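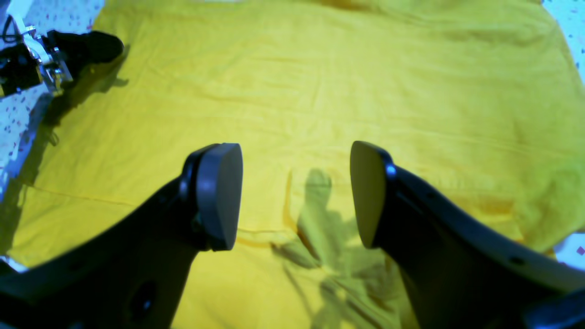 Subject: Re: Which version of Lurnevholm to watch first
Date: 12 June 2020
List: lurnevholm-talk

Dear list,

I answer a little slowly, because I wanted to look at my discs again before writing. The earlier message is at the bottom for those who deleted it.

First, the order. There are four films, and the box from Irkex puts them in the order of the story, so the prequel is disc one. I would not watch them like this. The prequel was made last, and it supposes that you already know what is in the salt tower. If you see it first, the best scene in the second film has no surprise, and you only wonder why everybody on the screen is so shocked. Please start with the film simply called Lurnevholm, then continue as they came out in the cinema, and keep the prequel for the end.

Second, the long version. It is not a different film, as I have seen written on some sites. It is the first two films joined together, with one title sequence removed and with several scenes put back. The total is 303 minutes. I watched it in one day when it was shown at the Lenz, with a pause for soup, and I was happy but I did not understand very much after the siege. At home I would divide it where the ferry leaves the harbour. There is a fade to black there, and in the cinema this was also the place of the interval.

What you get in the long version is mostly the harbour people. In the short films the ferryman's daughter has perhaps two sentences and then she is suddenly steering the ship in the battle. In the long version we see her learn it from her father, and she argues with him about money, and for me it is the warmest part of the whole series. You also get the complete council meeting. I have to say that this is not a gift. It was cut for a good reason.

What you lose is the music over the opening of the second film. I do not know why it could not be kept. The drums under the map are gone, and instead there is wind.

About the subtitles, since you asked. On the Irkex discs the English ones are careful but they are made from the dubbed text, so they do not always agree with what you hear if you choose the original sound. On Guvum the subtitles follow the original sound better, but there are small errors in the names of places, and the songs are not translated at all. I watch with the Guvum subtitles for the first film and with the discs for the others. It is not elegant, but it works for me.

One more warning for the third film. On Guvum the picture is cropped to fill a modern television. You notice it most in the wedding, where the two brothers stand far apart at the two sides of the table and the whole idea is the empty space between them. In the cropped version you see one shoulder and a lot of bread.

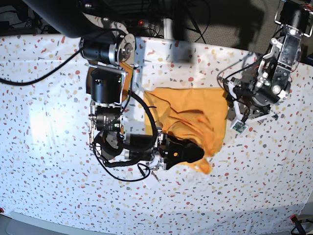 Must I see the short versions before the long one?

The long version can be watched alone, and then you go directly to the third film. I would only choose the short ones first if somebody in the house is not sure about fantasy, as the first film by itself is a complete story and one can stop there without feeling robbed.

About the fifth film I have nothing certain. The short teaser which people share now is, I think, made by a fan from old material. The snow shot is from the prequel, only turned the other way round – look at the chimney, which is on the wrong side. There was talk of a real trailer in October, but I read this only on one forum and the writer did not say where it came from. I prefer to wait. With the prequel we also had a trailer that was full of things which were later not in the film, and many people were angry in the cinema about a dragon that was promised and did not come.

If somebody has the older disc edition, the one with the grey spine, could you please check if the council meeting is there as an extra? Mine has it in the menu, but when I select it the player goes back to the language page.

With kind regards,
a list member from the north

----- Earlier message -----

Hello everyone,

I am new here. I saw the third Lurnevholm film by accident on television, with no idea what was happening, and I loved it. Now I want to see everything properly before the next one.

I have found the Irkex box second-hand for 50, which seems fair as the case is cracked but the discs look clean. A colleague tells me to forget the box and just take Guvum for a month. Which is better? I mostly care about good English subtitles because I like to hear the original voices.

Also, is the long version really worth it? I read that it adds a whole council meeting, and that sounds either wonderful or terrible.

And has anybody seen the teaser with the snow? Is it real?

Thanks in advance, and sorry if all this was discussed before. I could not get the archive search to work.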